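Arm cell, day whatever

Quick one tonight, I have to be back in at 6 am and my wrists hurt.

So the right arm on our cell has been drifting again. Same thing as January, only worse. You tell it to close on a fold of cloth and it stops short, closes on air, and then carries on with the rest of the routine like it did something. Mareike spotted it first because she watches the tool and I watch the screen. Bad habit of mine.

Started with the obvious stuff. Power down, key out, tag on the switch. Checked the tool flange bolts. Two of the four had backed off a hair. Not enough to feel by hand, enough to see against the paint marks. Retorqued, fresh paint marks (yellow this time, the white ones vanish once they get dirty). Powered up, ran the touch-off routine, better but not fixed.

Then the cables. It's always the cables. The right bundle had been tied down too tight at the elbow, by me, so every time the arm stretched out low it was pulling on the wrist connector. Cut all the ties, let it hang, jogged the arm slowly through the whole reach with Pascal on the stop button, then put new ties in with slack where it wants slack. Lesson for anybody doing this: tie the bundle with the arm at full reach, not parked. I have written that in my own notebook before. Twice probably.

The connector itself had a bent pin. Straightened it with the tiny pliers, which I know, I know. A new one is on order from Ehlers but that's up to 2 weeks, and the Plendcombe people want cycles now.

After that, the homing. Our counts at home should read 496 on the gripper axis. It was reading 67. So it thought it was almost shut when it was wide open, which explains a lot! Reset it the long way:

- jaws open by hand, power off
- power on, drives still disabled
- clear the old offset, save, wait for the beep
- jog closed slow, stop on contact, set zero
- open all the way, read the count, write it down
- power cycle and read it agian

Don't skip the last one. The Lultell controller will happily show you the new number and then forget it when you cycle power. Got me for a whole afternoon once.
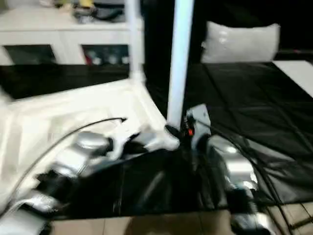
Next thing was speed. I had it at 100 percent all through the fall because the demo looked good that way, and I think that's half of what loosened the bolts. Dropped it way down for the low reaches, left the rest alone. Cloth doesn't care how fast you get there. Florante disagrees and we went back and forth about it over lunch, he wants the cycle time back before the Trunau visit. We'll see. Told him he can have it when the new connector is in.

Still on the list: left arm bolts (haven't looked, should have looked), a proper strain relief for the wrist, new pads for the gripper fingers, and somebody needs to back up the offsets somewhere other then my laptop. Guadalupe said she'd set up a folder.

Ran it over and over till close and no missed grabs while I was standing there. Mareike is doing the long run tomorrow so I'll post the numbers if they're any good, or if they're terrible.

Ok bed.

Everaldo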